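Notas para la charla: «Por qué nadie lee tu correo (y por qué hace bien)»
Jornada interna de Femik, 9 de enero de 2019
Duración: 54 minutos con preguntas, 100 si alguien pregunta por la firma corporativa.

Diapositiva 1. Título
Esperar a que se sienten los del fondo. No empezar con el chiste del fax, que ya falló en Neltley.
Decir: vengo a hablar de correos, es decir, de lo que estáis haciendo ahora mismo debajo de la mesa.

Diapositiva 2. El asunto
Leer en voz alta tres asuntos reales de mi bandeja: «Consulta», «Re: Re: Re: Consulta» y «URGENTE (no corre prisa)». Pausa. Dejar que cada cual reconozca el suyo.
Idea: el asunto es la única línea que se lee seguro. Si hay una fecha límite, va ahí. «Presupuesto de Tritura: falta tu visto bueno antes del viernes» ocupa lo suyo, pero se entiende sin abrir nada.

Diapositiva 3. El saludo
Pasar deprisa. «Espero que este correo te encuentre bien» encuentra a la gente como la encuentra. Quien quiera conservarlo, que lo conserve; yo lo usé ocho años y sigo teniendo amigos.

Diapositiva 4. El párrafo histórico
Aquí bajar el ritmo, que es el centro de la charla. Casi todos los correos largos empiezan por el principio: la reunión de enero, lo que se dijo, lo que se creyó que se había dicho. La petición aparece en el penúltimo párrafo, disfrazada de comentario.
Ejercicio: coged el último correo largo que hayáis mandado y buscad la frase en la que pedís algo. Dos minutos. Si no aparece, enhorabuena, habéis escrito un diario. 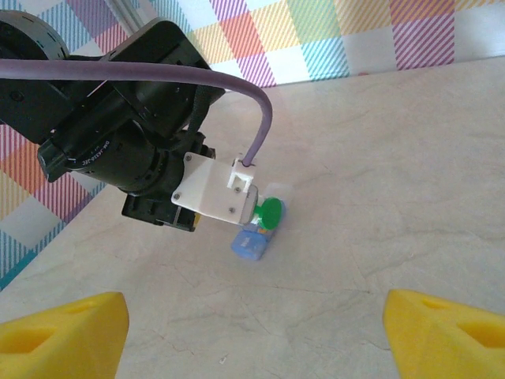

Después del ejercicio, preguntar quién ha encontrado la frase en la primera mitad. Suelen levantar la mano dos personas, y una miente. Mover la petición arriba y dejar la historia debajo, para quien tenga tarde libre.

Diapositiva 5. La copia
Contar el caso Ikonen: un hilo de alrededor de 100 mensajes para decidir el color de una carpeta. Todo el departamento en copia, jurídico incluido. La carpeta salió gris.
Distinguir entre «para» (tienes que hacer algo) y «copia» (te enteras y ya está). La copia oculta la dejo para la charla sobre ética, que no me han encargado.
Si hay risas nerviosas en la segunda fila, no mirar a la segunda fila.

Diapositiva 6. Los adjuntos
«Informe_final_v8_bueno_ESTE.doc». No comentar, dejarlo en pantalla.
Recordar que un enlace a la carpeta compartida evita discutir cuál era el bueno. Siempre alguien dirá que no tiene permisos. Tiene razón, pedírselos a sistemas por correo.

Diapositiva 7. Cuándo no escribir
Si llevas tres borradores enfadados, llama. Si la respuesta cabe en un «sí», escribe «sí», sin miedo a parecer seco. Cortar aquí si vamos mal de tiempo y saltar a preguntas.

Preguntas
Si preguntan por los emoticonos: depende del jefe.
Si preguntan si enviaré la presentación: sí, por correo, con un asunto decente.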